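White table: painting room at Pallstead

Gallery, page 15
Updated 2 Mar 2024

Quick page, will tidy it up later. This one is all about the painting table, the big white one at the far end of the room at Pallstead. People keep asking what to bring, what the top is like to work on, where the water goes. So: notes first, pictures under them, then a comment from the old page that I've moved over.

The room
Ground floor, second door after the coat hooks. Sink in the corner, cold tap only. Light is best up to lunch, after that put the lamps on. Heater takes a while to get going so wear a jumper, at least till June.
14 seats if everyone keeps their elbows in. Fewer if it's big sheets.

The table
The model is called Nina, came flat in two boxes. White top, we asked for white on purpose, you see your colours properly against it and you see the mess as well. Two of us put it together in 55 minutes, with one leg on back to front the first time. Wobbled for a week. Folded card under the leg by the window, please leave it there!!
Top wipes down with a damp cloth. No scouring pads. Somebody used one on the old table and it never looked right again.
Ink is the one to watch. Ink stays. Acrylic lifts off with a fingernail if you catch it the same day.

The paper
Akano, white, the heavier one. Big sheets, we put one straight down on the table and work on that, or on small bits laid on top of it. Order code ends 3910 if you want the same at home, the thin one looks identical in the packet and it cockles as soon as you put a wash on it. Bought the wrong one twice now.
Tape the corners if you're doing washes. Don't bother for dry work.
Smooth side or rough side up, your choice. Hold it to the window and you'll see which is which. I like rough for skies, smooth for anything with lettering.
Used sheets go in the flat drawer, not the bin, they get turned over for the next practise.

Brushes and that
Buteo rounds, mostly, sizes 2 to 8, plus one fat mop that everyone wants at the same time. Put your name on your own with tape round the handle. Chopsticks for dragging lines through wet paint, surprisingly good, also for stirring. There's a jar of them by the sink.
Brushes lie flat to dry. Not bristles up in the jar, water runs down into the metal bit and the heads come loose. Have said this before, saying it again.
Soap is the green bar. Please not the hand soap.

Water and pots
Two each, one for rinsing, one clean. Keep them up in the corners of the table, never in the middle. Had a full one go over a finished piece last winter and it was a long afternoon.
Old yoghurt pots fine. Glass not so fine. Anything with a lid is best if you're carrying it back from the sink.
Change the clean one when it stops being clean. Sounds obvious.

What we do at it
Start with lines. Top of the sheet to the bottom, slow, brush held near the end so you can't grip it too tight. Then the same lines again quicker. Then whatever you came to paint. Most people are on grasses and reeds at the moment, a few have gone off and done boats.
No finished work needed. Bring the bad ones, the bad ones are more use to talk about.

Clearing up
Pots first, then brushes, then paper up, then wipe. In that order or you end up wiping twice. Chairs go under, not on top. Window shut, the catch is stiff, lift and push.

Pictures
Two for this page. Click for the bigger size, if the link works, it didn't this morning.
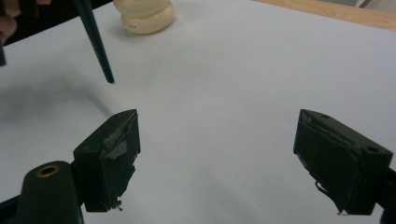 Paper over most of the table, and the slim dark green stick coming in at the upper left, tip just above the sheet.

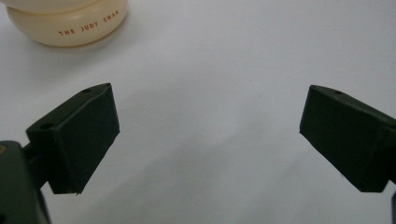
White top, nice soft grey at the near side. Cream container up by the left corner.

From the old comments page
One reader wrote in to say that the rough side of heavy paper takes far longer to dry than you'd think, and that anyone painting reeds should do the palest green first, leave it alone completely while the kettle boils, and only then go back for the dark ones. Same reader would like to know if the flat drawer could have a label on it, as they've put used sheets in with the new ones more than once. Label is on my list. Top drawer is new, bottom drawer is used, for now.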